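Laundry in the Velloron rooms: a small gallery
Page by Agnese Baranauskienė

Welcome to my page of laundry corners. I began it in December, when we prepared the rental rooms in Tavidbridge for the first long guests. My colleague Urmas Raudsepp and I had to decide what kind of washing machine goes in a room where people also sleep and dress. The total budget for laundry in the building was 1,711 euros per room, with delivery and plumbing included, so we could not choose freely.

I am asked very often by other owners how a stacked unit looks when it stands in a normal room and not in a shop. For this reason I put the pictures first and the practical notes after them. Please excuse my English, it is my third language and I write without a helper.

A few words about the room. It is the one we call the Šimkus room, after the family who had the house before. The ceiling is high, the floor is pale, and the guests like it very much. It had no separate place for laundry – only a water pipe behind the wall, which our plumber found on the second day of looking.

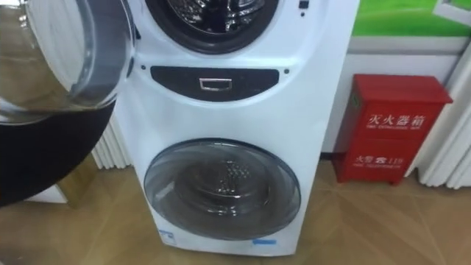 Two drums, one above the other, in a white body with rounded shapes. 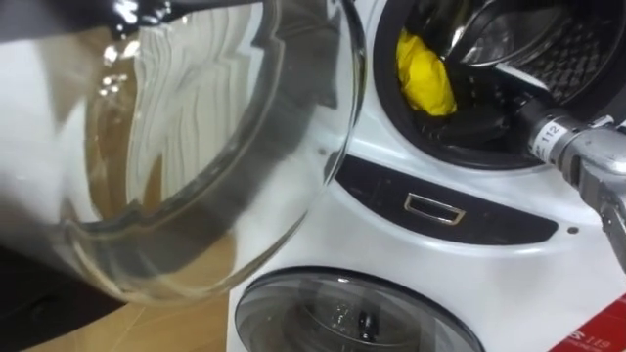
The round opening of the upper drum, with a yellow cloth inside.

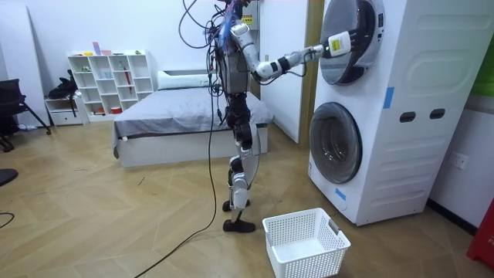
The tall unit in the room, on the herringbone floor.

My biggest worry before we bought was the height. I am 1 meter 58, and Urmas is much taller, so we never agree about shelves. When a machine stands on top of another machine, a small sock can stay at the back of the drum and a short person will not notice it. The crumpled yellow cloth in the second picture lies against the left side of the drum, and such a bright color is easy to find. A dark sock on dark metal is a different story. I now ask every guest to turn the drum one time by hand before they close the door, and I keep a low step stool in the wardrobe.

The door also needs space. We drew its half circle on the floor with chalk before the delivery, and we moved the bed 100 centimeters toward the window. If you have a narrow room, please do this drawing also. The seller will tell you the width of the machine, but he will not always tell you how far the open door comes out.

About cleaning. The black rubber ring around the opening collects lint and a little water, so we wipe it after each guest with a soft cloth. For the glass I use warm water with a spoon of vinegar, and then a dry towel. We leave the door a little open during the night, otherwise there is a smell in the morning.

The floor was a question too. Under the unit we put an anti-vibration mat from Urov, and this cost 204 euros with the fitting. Urmas thought it was too much money for a piece of rubber. After the first spin at full speed he changed his opinion, and he ordered the same mat for the other rooms.

The plumbing was 420 euros, more than I expected, as the drain had to go through an old brick wall. I keep the drawings from the plumber in a folder at the reception desk, and owners from Tavidbridge can come and look at them in the afternoon, after three o'clock.

Next I will add the small room under the roof. It has only a washing machine and a drying rack by the window, and I still need to paint the wall behind them.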